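Hello all,

A big thank you to Pendo Rugemalira for having us at the Kaijage open day - such a friendly bunch! The job was tidying cushions around a brown seat. 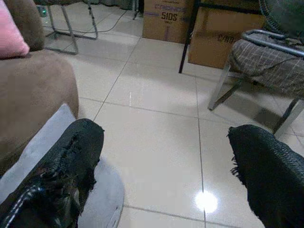
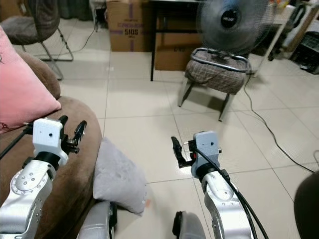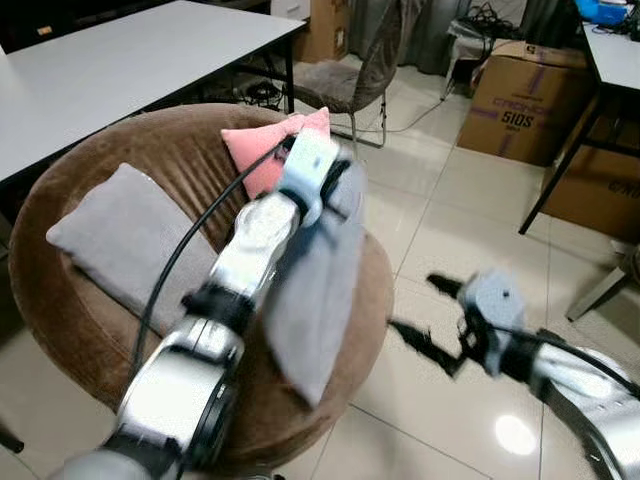
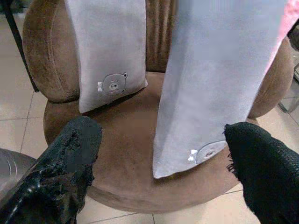 Third one: grey cushion held up by the left arm.

Do come next time, the April visit has room for 11.

Cheers,
Jarrah

On 04/04/2020, Godfrey Mfinanga wrote:
> Did anyone get along to the demo? I'd love to see the arms.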